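Uvby Clothing Exchange
Minutes of the Sorting and Folding Meeting, 11/02/2021

Chair: Chutima Nilsuwan
Present: 16 members. Apologies received from the Alard branch.

1. Minutes of the last meeting
Approved with one correction. The winter stock count should read 121 shirts, not 112.

2. Folding standard for striped shirts
The chair reported that shirts are still reaching the shelves folded in several different widths. The Chu shelving takes a rectangle one hand wider than the collar, and anything bigger hangs over the front edge. Members agreed that every shirt should be laid flat and smoothed from one side to the other before the first fold is made.
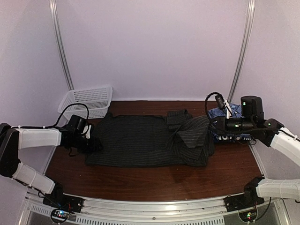

Item 2. Pinstriped garment on the table, left half laid nearly flat, right side still bunched.

It was agreed to keep the body fold as it is now taught. Sleeves took longer. One group wants them crossed over the back, the other wants each sleeve folded straight down along the side seam. The chair asked that sleeves be drawn out to full length first whichever way is chosen, as creases at the elbow set in on the shelf.

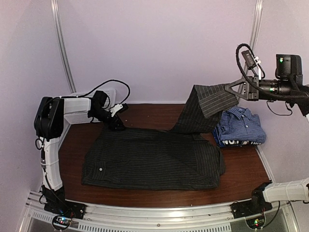

Item 2. What is likely a sleeve, lifted and stretched out from the partly folded body.

Vote on sleeves: straight down along the seam, carried 9 to 7. The folding card will be reprinted to match. Boltano Print has quoted for 77 cards and the quote was accepted.

3. Collars and stripes

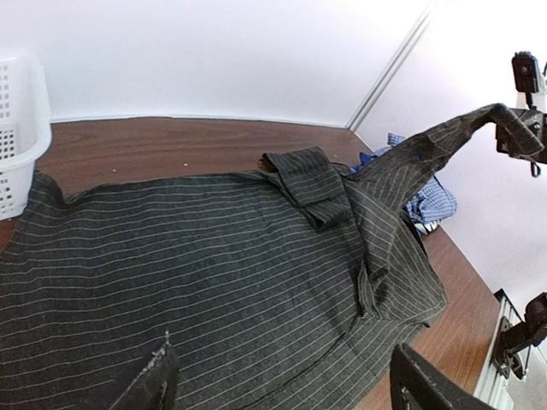 Dark striped cloth was raised by two members as the hardest to check, and new folders often miss a crease in it. The suggestion was to use the stripes as a guide. Where the cloth lies flat they run more or less even, and where it is wrinkled they bend and curve, so a folder can find the trouble by following a line along. Agreed to add this to the card. Collars to be turned up and pressed by hand before the body is folded - no change from April.

4. Table and baskets
Complaints that finished and unfinished items are getting mixed. After some discussion it was agreed that one garment is worked on at a time and that anything waiting goes to the back of the table,
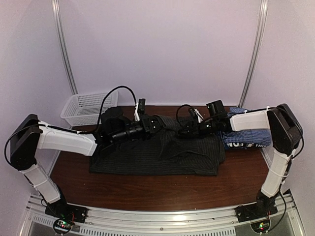

folded at least once so that it does not spread into the work. The basket stays in the back corner and is for finished items only. A request for 2 more baskets was put off until the spring budget is known.

5. Other business
Checked shirts will be shelved separately from stripes starting next month. Lost button jar still not found.

Action: C. Nilsuwan to send card text to Boltano.
Next meeting to be set by email.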